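The Long Table at Juhl: A Gallery

When Malou Bach took over the old feed store on the Irville road, the first thing she said was that it needed a table. The rest of us were thinking about the roof, and the one window that wouldn't shut, and whether the stove could be saved (it could, thanks to Eyvindur Ingvarsson and a whole lot of wire brushing), but Malou kept coming back to the table. She wanted a place where a person could set down a half-finished thing, go home to supper, and find it waiting the next morning. Well, she got it, and then she got a few more, and now there are tables all over Juhl and every one of them has something going on.

I've been meaning to put a gallery page together since July, and people have been very patient with me. My old page had a slideshow that never worked right on anybody's phone, so this time I'm keeping it simple, with a few words to go along. Forgive me if the words run on a bit! I get to thinking about the evenings over there and it's hard to stop.

A word about the wood first, because visitors always ask. We went back and forth on it for weeks. Jytte Ravn wanted something dark that wouldn't show coffee rings, and Aksel Nørgaard would have been happy with a door on two sawhorses, which is what he has at home. Malou held out for light wood. Her mother had a kitchen counter with that pieced-together butcher-block look, and Malou says she learned to read at it, and to roll dough, and to do long division, which she still doesn't care for. It's a friendly sort of surface to work on. Small parts show up well against it, and you can lay your hand flat on it and feel like getting started. 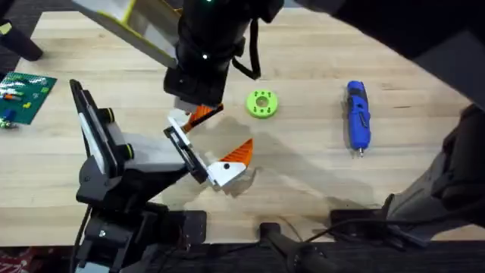 Aksel came around in the end, I should say. He sanded the sample board himself and carried it in his truck for most of a month so he could show it to people at the gas station. The whole business came to 1,288 dollars with the oil and the hardware, and we paid for it with two bake sales and a very good rummage sale. Jytte Thygesen's almond cake went in the first hour both times, and I never did get a slice.

As for what goes on the tables, it's whatever folks are working on. There's a building-toy crowd that grew out of one rainy afternoon when somebody's grandchildren came along and the grown-ups wouldn't give the bricks back. They like a green baseplate to build on, and they have strong opinions about sorting. Jytte Thygesen sorts by color. Eyvindur says that's no help at all when you're hunting for one particular piece, and he sorts by shape, and the two of them have kept up this conversation very pleasantly for as long as I've known them.

Then there are the rotary tool people, who are a quieter bunch. A little cordless one is such a handy thing to have within reach, for smoothing down a rough corner or cleaning up a hole that came out too snug. Jytte Ravn showed me how to hold mine like a fat pencil and let the bit do the work, and I've been a good deal happier with my edges since then. She also taught me to stand it down in the same spot every time. I'm still learning that part.

We've kept a guest book by the door from the start, and it had 164 names in it when I last sat down and went through the pages. One family wrote that they'd only stopped to ask the way to Wernolard and stayed until dark. Another left us a recipe for pickled beets, which I've tried, and it's a good one if you go easy on the cloves.

If you'd like to come by, the side door is open from four in the afternoon, and the coffee is usually on a little before that. Bring whatever you're in the middle of. Park along the fence, please, and leave the gravel by the gate clear for Malou's truck.

More pictures will go up once I've gone through the rest of them. Malou has promised me one of the stove.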